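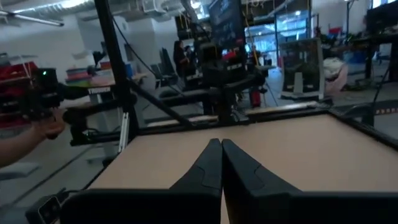

Cevside's free repair vouchers: read the small print first

March 12, 2018

Households in Cevside will be able to claim a voucher towards the repair of a broken appliance from next month, under a plan the town council has been trailing since October. The leaflet calls it "a fresh start for mending". Anyone who remembers the last fresh start may want to keep hold of their receipts.

The council says it has set aside money for 3000 vouchers, to be handed out in the order people apply. Each one takes a fixed sum off the bill at a shop that has signed up. The trouble begins with the shops. So far there are two of them, Karagiannis on the high street and Gendov out at Kikside, and the second is a long bus ride away if you happen to be carrying a microwave.

It is hard to see how two counters will get through that many toasters, kettles and vacuum cleaners in a year. Asked whether they would be taking on more staff, Karagiannis said it was "waiting to see". Gendov did not reply to our questions.

Sotiris Sarantis, who ran a mending stall at the covered market until it closed, has read the rules and is not impressed. "They have left out anything more than six years old," he said. "Those are the ones worth mending. The new ones are glued shut and you can't buy the parts."

He has a point. The list of things covered runs to four pages, and the list of things left out runs to five. Washing machines are in, but only if the fault is not with the drum. Lamps are in. Radios, for no reason given, are out. The voucher cannot be used to pay for someone to look at the item and tell you it is past saving - and that fee is the very thing that puts most people off going in at all.

Then there are the promises. The council's own paper says the plan will keep "a large amount" of waste out of the tip, but gives no weight, and nothing in it says how the result will be measured. An earlier try, a swap day held at the sports hall, was called a success on the strength of more than 200 people turning up. How many went home with something that worked was never written down.

Forms will be at the library and the town hall front desk. Applicants need proof of address and the model number of the appliance, usually found on a sticker at the back or underneath. Vouchers run out after 60 days, so it would be wise to ask the shop how long its waiting list is before sending off the form.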